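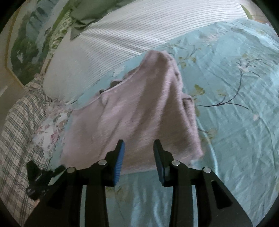

A pink knit sweater on a bed.

Save Points Belong to the Player
8/4/24

Hirska is a stealth game set in a walled trading port, and its levels are large. The opening district, Flallville, has over 41 rooftops and courtyards that can be crossed in any order. The map is generous. The save system is strict. Progress is written at fixed checkpoints, and a checkpoint fires only when the current objective changes.

These two decisions work against each other. An open level asks the player to test routes, and testing routes means failing. When a failed route costs 4 minutes of climbing and waiting, most players stop testing. They find one path that works and repeat it. The side entrances, the disguises and the poison darts all stay in the build, and few people use them.

The usual defense is tension. A guard is more frightening when being seen has a price. I accept that, up to a point. The price should be paid in the fiction, through alarms, locked gates or a doubled patrol. Walking across the same market again charges the player for something the game has already shown.

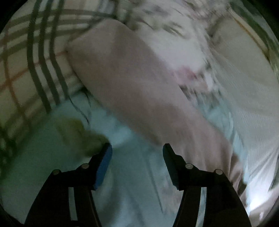

Drandetcombe, the second large district, shows the problem best. The objective is to reach a magistrate on the upper floor of a customs house. There are 2 checkpoints: the harbor gate and the stairwell. Everything between them is a single attempt. I was spotted at the last door and sent back to the gate, where the guards restart their patrols from the same positions. After that the level became a timing exercise.

Older games handled this with less fuss. Tabrizi, released in 2000, gave the player a limited number of manual saves per mission, fewer on the harder settings. The limit kept the pressure up, and the player chose where to spend it. A patch for Hirska in February added a checkpoint to the tutorial, the one level that did not need it. A manual save slot, disabled during combat, would do more for the other districts.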